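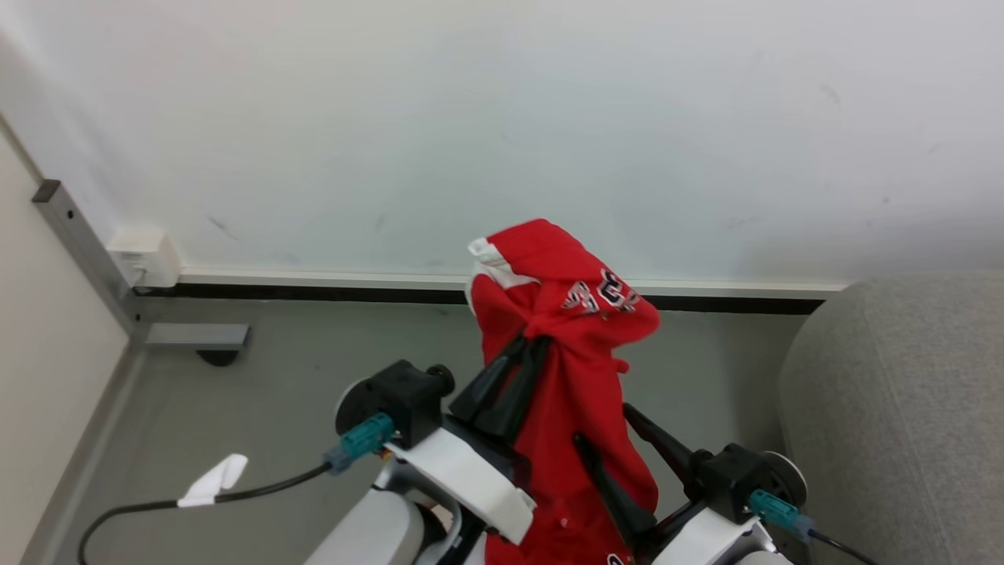

Esben Ladefoged says the garment set was the first one that earned its shelf space with his lot, mostly down to the hoods and the linings, and that he'd have bought it a year sooner if the old page had said what was in the box. Fair enough. New page, then.

Zodstead Garment Recording Kit
Two-arm teleoperation, soft goods
Page updated 2020-11-19

What it's for
Recording folding, shaking out, turning the right way and hanging, by hand control, with two arms working on one piece of clothing. Every run is saved as one episode, ready for training. Made for small teams who need a lot of cloth data and haven't got a lot of room.

Head view is the one most buyers ask about. It looks down past both wrists to the garment between them, so a jersey held up and bunched between the two grippers stays in view along with the fingers holding it. Both wrists in one picture. If you only store a single stream, store that.

In the box
– Leader handles, 2, with finger triggers
– Head camera mount and bracket
– Foot pedal, 3 positions (start, keep, bin)
– Recording software, Dahlgren edition, one seat
– Garment set, washed and labelled
– Cable flags, clamps, hex keys
– Printed task cards

Not in the box
Arms. Computer. Table, if you want one. We sell the Gadeck wrist adaptor separately, ask before ordering as it comes in two hole patterns and people always guess the wrong one.

Garment set
Tops mainly, with and without hoods. Some plain, some with big printed lettering, because print stiffens the cloth and it folds differently over a patch than it does either side. Drawstrings left in on purpose. Please don't pull them out, we get asked. Replacement sets ship flat, give them a wash before first use or they'll hold the packing creases for ages.

Recording
Pedal down, work, pedal up. Keep or bin. That is the whole of it from the operator's side. Each episode gets the task card number, operator initials, joint positions, gripper opening and all camera streams on the same clock. You can add a note after. You should add a note after.

Starting position matters more than most people think. Drop the garment from shoulder height between episodes, don't lay it out. A neatly placed top gives you neat data and a model that falls over at the first heap. The cards say this as well, in bigger letters.

Failed grasps: keep them if the operator recovers, bin them if a hand went in to help. The Gorurero reviewer plug-in lets a second person go back through and flag these later, seperate licence.

How much do you need
Depends on the task, sorry. The sample pack that comes with the software has 353 episodes, all jerseys and hoodies, all two-handed. Enough to check your training code runs end to end and see the file layout. Not enough for a finished folding policy and we don't sell it as one.

Cabling
Leave slack at the wrist. Cloth work twists the wrist joints a good deal further than picking up blocks does, and a tight cable will work its plug loose. Flag each cable near the plug with the joint number. Loops on the floor want to run outwards, away from where the operator stands.

Lighting
Even and dull is best. Plain wall behind if you have one. Dark tops on a dark floor are a misery to label.

Fingers
Long tapered fingers suit cloth, blunt ones push it away. Tip pads are a wear item – swap when shiny. Packs of 6.

Known issues
– Pedal sometimes reads double on a hard floor, put the rubber mat under it
– Software forgets the export folder after an update. Fix is on the way
– Task card for zips has the wrong drawing on it. Steps are right, ignore the drawing

Delivery
Kits from the October batch are going out now in order of payment. Next batch is open for orders, no deposit. Adaptors and finger pads are in stock and go the same day if you catch us before lunch.

Returns
Unopened, yes. Opened handles, yes if undamaged. Garments no, unless we've sent you teh wrong set.

Spares, manuals and the file layout are under Downloads. For quotes use the form and put your arm model in the first line.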